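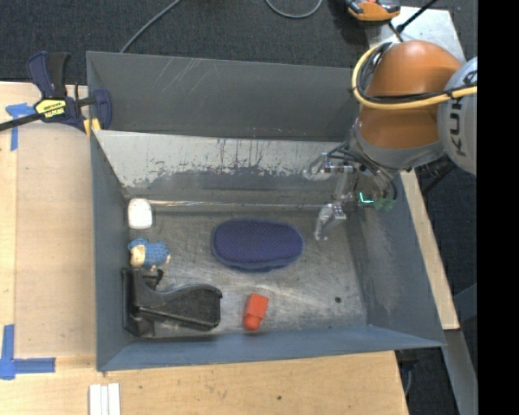 Reading time: 3 min

4.2 Setting up name and gender marker fields for a student record

This section applies to Jelano Student Records, district edition. It covers how to enter a name in use that differs from the legal name, and how to control who can see the legal name. Facility access settings are covered in 4.3.

Before you start

You need the Registrar or Records Lead role. Building-level office accounts can view the fields but cannot change them. Have the completed name request form on hand. The form must be scanned and attached before the record can be saved.

Caution: Do not overwrite the Legal Name field. State reporting and transcripts draw on it. Overwriting it breaks the match with the state file and the student will appear as a new enrollment.

Entering the name in use

1. Open Students > Find and enter the student ID. Do not search by name on a shared screen.
2. Select Identity, then Edit.
3. Enter the first name in Name in Use. Leave the last name blank unless it also differs.
4. Set Gender Marker (local). This field is separate from Gender Marker (state) and does not update it.
5. Choose pronouns from the list or type them in. The field can be left empty.
6. Under Attachments, add the scanned form. File size limit is 2000 KB.
7. Select Save, then Yes.

Note: Comments on the Identity tab are limited to 400 characters and are part of the education record. A parent or eligible student may ask to see them. Do not enter medical information.

Restricting the legal name

1. On the Identity tab, open Visibility.
2. Change Legal Name from Standard to Restricted.
3. Under Exceptions, keep Registrar and Nurse. Remove all other roles unless the district privacy officer has approved them in writing.
4. Set Home Mailings to Legal Name or Name in Use, as marked on the form. If the form is blank on this point, stop and contact the student's counselor. Do not call home to ask.
5. Save.

Caution: Restricted does not apply to exports made before the change. Substitute rosters, bus lists and lunch account files must be run again. The Etwood lunch connector refreshes overnight. The Sawatzky bus connector refreshes on Saturday only, unless you select Push Now.

Checking the result

1. Go to Tools > View As and select Substitute Teacher.
2. Open the class roster for each period on the student's schedule.
3. Confirm that only the name in use is shown.
4. Repeat with the Hall Monitor and Coach roles.

If the legal name still shows on a roster, clear the report cache (Tools > Cache > Clear) and run the roster again. Error 1927 means the record is open in another session. Close the other session and save again.

Photo ID cards are printed from the Flallard card module and need a separate request. See 4.5.

Section owner: Ghazala Paracha, Records Systems. Last reviewed in February.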